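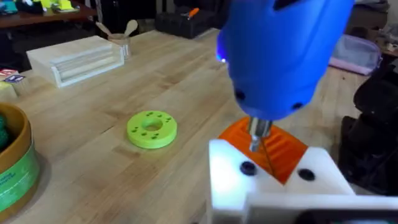
Section 4: Fitting printed inserts (Flikden bench kit)

The Bitstead parts list says every printed piece fits as supplied. Treat that as a hope. Dry-fit each one before you reach for a drill.

1. Clear a patch of wooden tabletop big enough to lay the small parts flat.

2. Set the orange ribbed piece into its white holder with the ribs facing you. It should sit in the notch without being forced.

3. Fit a thin bit and tighten the chuck by hand, then check it again. "Self-centering" on the packet means very little.

4. Start slowly and keep the drill upright. The built-in light is handy, but I would not give up a proper lamp for it.

CAUTION – Keep fingers away from the notch while the bit is turning. Printed plastic can grab without warning.
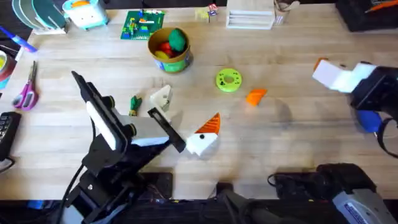

Fig. 4-2. Lime-green disk and orange wedge on the tabletop.

5. Put the disk down flat, clear of the work, where it won't roll off. Stray ornaments and toy bricks can stay out if you can reach past them.

6. Look over both orange pieces. Landry quotes a life of 203 fittings for the ribs. We have seen no test behind that number, so go by wear.
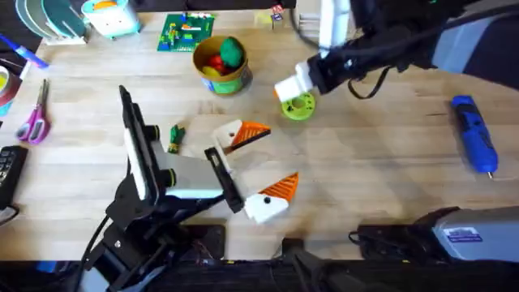
7. Try the disk last. Its center hole should slide on with light pressure. If it binds, turn it 90 degrees and try once more before filing anything.

NOTE – Spare wedges are part no. 3057 from the Darodstead store. The "improved" version costs more and looks identical to us.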